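3.2 Small things on bedroom tables

I came to this part of the study sideways. We had set out to write about kitchens and wardrobes, the places where people expect to find storage problems, and I had a neat plan with a chapter for each. Then the home diaries started coming in and I noticed how many of them kept wandering off to the same spot: a table in the bedroom, usually within a step or two of the bed, where all sorts of small things got put down and stayed put down. So the wardrobe chapter shrank, and this section grew to fill the hole.

We had 60 households in the end, and between them they sent us 292 diary pages that mention a bedroom table at least once. I read every one of those pages twice, the second time with a pencil and a lot more patience. What I was after was pretty simple. I wanted to know what lands on the table, how long it's allowed to stay, and what finally gets it moved (a visitor, a spill, a need for the space, or plain irritation).

Earlier on I had borrowed the sorting scheme from the Cladley survey, which splits household objects by the room they "belong" to. It works fine for pots and towels. It works terribly for a bedroom table! A carton of something gets opened in the bedroom, belongs on paper to the kitchen, and is kept for months next to the lamp. Under the Cladley scheme that's a misplaced object, and the person who put it there would be very surprised to hear it. I gave up on the scheme after two weeks and went with one that asks what the person plans to do with the thing next. Jander, the pilot we ran in the spring before, had already used a rough version of this with a handful of homes, and I wish I had started from it.

The new scheme has 5 groups: things in use, things waiting for a use, things waiting to be thrown out, things waiting to be carried somewhere else, and things kept because of what they came in. That last group gets its own few paragraphs, because it gave us the most trouble and I still go back and forth on it.

Boxes and packaging are the heart of it. A small cardboard box can sit in any one of the five groups and look exactly the same in all of them. In the diaries, people wrote about keeping a box because the directions were printed on it, or because the expiration date was, or because it was a good sturdy box and it felt wasteful to let it go. One person wrote "empty, I think" next to a box that had been on her list for the whole month of June. I love that entry. It told me more about how these tables work than the follow-up interview did.

Cups were easier. A paper cup nearly always went down as waiting to be thrown out, and the diaries agree on that more than on anything else. Bottles split both ways - a bottle with something left in it was in use, a bottle nearly finished was waiting, and the switch from one to the other seems to happen in the owner's head without the bottle going anywhere.

We asked each household to do one round of tidying at the table while talking us through it, and the order in which people picked things up is where I think the real finding is. I had guessed they would clear the trash first. Most of them went for the box.

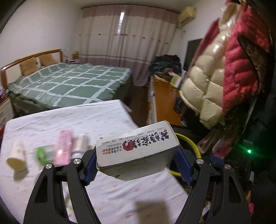 Figure 4. A bedroom table with a patterned cloth during a tidying round, with the bed behind.

People like to turn a box to its printed face before deciding, and a lot of the talk in the recordings happens at exactly that moment. They read a line out loud, or they say what it was bought for, or they go quiet and then put it back where it was. Putting it back counts as a decision in our coding, by the way. The Berkier guidelines treat an object returned to its spot as "not handled," and I think that throws away the best part of the round.

The cloth matters too, and I was slow to see it. In homes with a tablecloth, people talked about the table as a piece of furniture that ought to look nice. In homes with a bare top they mostly called it "the side" or "the spot." Where there was a cloth the rounds tended to run longer, and things were more often set straight in a row or pushed toward the back. I wouldn't lean on this very hard, as the cloth homes were also the ones with the bigger bedrooms, and we didn't set out to compare them.

A word on the coding itself. Two of us coded all the rounds, and where we disagreed it was nearly always over waiting for a use against kept for the packaging. We tried folding the two together, the way Greco does in its shorter checklist, and the disagreement went away, but so did most of what the diaries had to say about boxes. We kept them apart and put up with the arguing. The full list runs to 2,000 coded moves, and the disputed ones are marked with a star in the appendix so that anybody who would rather fold them can do so.

Section 3.3 takes up the drawer under the table, for those homes that had one.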